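How Clay Becomes a Bowl

Clay is a kind of soil made of very small, flat grains. When clay is damp, a thin layer of water sits between the grains and lets them slide past each other. This is why you can press your thumb into a lump of it and the dent stays there. Scientists call this property plasticity.

Dug clay is rarely ready to use. It contains stones, roots and sand. At the Girnotberg pit, workers mix the clay with water and pour it through a mesh. The clean clay is then left to stiffen.

Shaping

There are several ways to make a bowl. A pinch pot is made by pushing a thumb into a ball of clay and squeezing the wall thinner while turning it. A coil pot is built from long rolls stacked in rings. A thrown pot is made on a spinning wheel. A round shape is common because the wall has no corners, and corners are where drying clay often cracks.
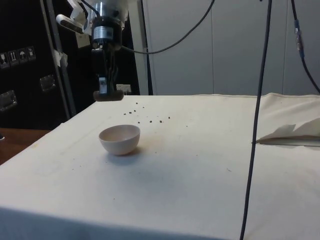 A small round bowl with a smooth outside and a wide open rim.

Drying

A new pot must dry slowly. As the water leaves, the grains move closer together and the pot shrinks. If the rim dries faster than the base, one part shrinks before the other and the pot may split. Potter Leonora Espiritu dries her bowls for 4 days under a loose sheet of plastic.

Dry clay is still only clay. Put it in a bucket of water and it will turn back into mud.

Firing

A kiln is a very hot oven for pots. Kitchen ovens are not hot enough. In the kiln, water that is locked inside the grains is driven out, and the grains begin to join. Many potters take the first firing to 1,000 degrees Celsius. After this the clay cannot be made soft again – it has become ceramic.

Glaze

Fired clay can still soak up water through tiny holes called pores. Glaze is a mixture of ground minerals and water. It is brushed on, or the pot is dipped in it, and the pot is fired again. The minerals melt and cool into a thin coat of glass.

Words to know

Ceramic: clay that has been changed by heat.
Kiln: an oven for firing clay.
Plasticity: the ability to be bent or pressed into a new shape and keep it.
Pore: a tiny hole.

Text by Babar Bukhari. Last checked 13th July.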